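Ticket 677: Rod handling, grip pad wear
Site: Cullville
Opened by: Tomomi Sekiguchi
Assigned to: Dumisani Nkosi
Priority: 3

Operators used to load rods by hand. Since the changeover in July they teach the grips and clear the faults. Second shift reports fault 224 (grip not confirmed) and wants to know who may change pads. At present only Bornton maintenance is authorized, and the line waits for them.

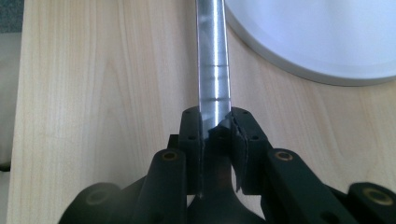

Rod held between the fingers. Pad edge ragged and folded on the right finger.

Nkosi, 14:20: Replace both pads as a set. Check finger screws. Reteach grip height after the change.

Sekiguchi, 15:05: Pads ordered from Fernandes. Request that operators be trained on pad changes and that the job be added to their task sheet and pay grade review.

Status: open, waiting on parts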